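Ticket 931: Green satin runners will not stay folded
Site: Trillthorpe, linen room

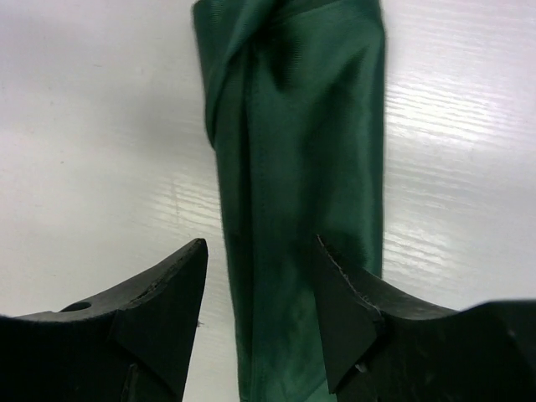 Green satin against the white surface, folded or rolled into a bundle, with a flap over the upper part.

Opened by: Kiều Đoàn
Assigned to: Sverre Fagerlund
Status: Closed
Date opened: Mar 15, 2025

Problem as reported

The dark green satin table runners come out of the storage bins with creases across them and with the fold slipped. We fold them lengthwise, then fold the end over and put them in the bin. When we take them out for an event the end has come undone on most of them and the layers have slid sideways. The creases show badly under the lights in the dining room. Steaming takes ten minutes a runner and we do not have that on a setup day.

The ivory cotton runners are folded the same way and stored on the same shelf. They have no problem.

What was tried before opening the ticket: folding tighter, and putting fewer in each bin. Folding tighter made the creases sharper. Fewer in each bin made the slipping worse.

Kiều

Update 1, Sverre Fagerlund

Got this. A few questions before I come over.

Which bins are you using, the deep ones or the flat ones with the clip lids? Are the runners ironed before they are folded, and how long do they sit between the iron and the bin? Has the detergent or softener changed since October? We had a run of complaints from the Ekgate site then and it came down to softener.

Update 2, Kiều Đoàn

Deep bins. They are pressed on the flat press and folded right after. I would say they go in the bin within a couple of minutes. Liên does the washing and says she stopped using softener on the satin last year, so it should be none. She is going to check the dosing on machine two in case it is still adding some.

Update 3, Liên Thái

Checked machine two. The satin program was set to no softener but the program people have been picking is the one above it on the list, "Table color," and that one does dose. I have moved the satin program to the top and put a label on the door. I washed one load of the green on the right program today and the cloth feels less slippery to me. Kiều thinks it feels the same.

Also, the care label on the green ones says cool iron. The press was set one step higher than that. It is the setting for the cotton.

Update 4, Sverre Fagerlund

Went over to Trillthorpe and folded a few with Kiều and Trinh.

Findings:

The softener is part of it. A runner from the old wash and one from the new wash were folded the same way and carried across the room on a tray. The old one opened up, the new one mostly held. It is not the whole answer because the new one still slid when I tipped the tray.

The press setting needs to come down. I turned it to cool and marked the dial with tape. It takes two passes now.

The runners are going into the bin warm. Whatever fold is in them when they cool is the fold you get back, plus any wrinkle from the weight on top. The cotton goes in warm too but it gets starch and it does not take a mark the same way.

The fold itself is fine for cotton and not much good for satin. Folding the end over on a slant leaves a thick ridge under the flap, and the next runner on the stack presses down on it. That ridge lines up with the diagonal crease in Kiều's complaint. I measured where the crease falls on two runners and it matched.

Suggest rolling. I asked Cliron (the supplier) for 10 cardboard tubes to test with. The tubes are 700 mm long, which takes the runner folded once lengthwise with room at both ends.

Update 5, Trinh Trịnh

The tubes came. Question about where they go. The shelf in the linen room is 379 mm deep, I just measured it, so the tubes hang out over the front if they go in end first. They fit sideways but then we lose the space where the napkins are.

Update 6, Sverre Fagerlund

Sideways is right. Do not put them in end first, they will get knocked. Move the napkins to the shelf under the window and use the deep bins for those. Napkins do not care about depth.

Update 7, Trinh Trịnh

Done. Napkins moved. Sang asked that the bins be labeled on the short side as well, so he can read them from the hallway. Did that too.

Update 8, Kiều Đoàn

Results after the first event with rolled runners. The ones on tubes came out flat. One had a wrinkle at the end where it had been rolled crooked, and I took that out by hand at the table. No steaming.

We ran out of tubes and the rest were folded the old way, after the new wash and the cool press. Those still had the diagonal crease, fainter than before. The straight folds down the length were acceptable.

One new problem. The tubes are bare cardboard and the outside of one has a rough seam. It pulled a thread on the underside of a runner. You cannot see it from the top but I do not want it happening to the others.

Update 9, Sverre Fagerlund

Cover each tube with a layer of white tissue before rolling, taped on the inside of the tube and not on the outside. Acid-free if you have it, there should be a pack left over from the wedding linens. Throw out the tube with the rough seam.

More tubes ordered, enough for all of the green.

Update 10, Sang Lại

I set up the dining room on my own this time so I am adding my notes.

Unrolling straight from the tube onto the table is quicker than unfolding. Start with the tube at the far end and walk back. If you start in the middle the satin slides off the side of the table before you can get a hand on it.

Roll with the shiny side out. Trinh had rolled a couple with the shiny side in and the ends curled up off the table and would not lie down until we put the candle plates on them. With the shiny side out the ends curl down and sit flat.

Can we get a strip of cloth to tie each roll? I used a rubber band on one and it left a mark.

Update 11, Liên Thái

I cut ties from an old ivory runner that was going to be thrown away. They are in the drawer under the press. Tie loosely, one at each end.

Procedure for the green satin, agreed at Trillthorpe

Wash on the satin program, no softener. Do not use "Table color."
Press on cool, two passes, on the dull side.
Leave flat on the table until there is no warmth left in it.
Fold once lengthwise with the dull side in. Keep the edges even.
Roll onto a tissue-covered tube, shiny side out. If it starts to go crooked, unroll and start again.
Tie at both ends with a cloth tie. No rubber bands, no clips.
Store sideways on the shelf, two layers at most.

If there is no tube free, fold lengthwise only and lay the runner over a padded hanger. Do not fold the end over on a slant.

The ivory cotton runners stay as they are.

Closing note, Sverre Fagerlund

Closed with Kiều's agreement. The pulled thread was trimmed by Liên and the runner is back in use. The press dial is still only marked with tape, and I have a separate ticket open for a proper marker. Please reopen this one if the diagonal crease shows up on a rolled runner.

Ekgate has asked for the same procedure for their satin. I will send it over once they have checked their wash programs.

Đoàn Event Linens | Contact the help desk: ext. 379 | Back to top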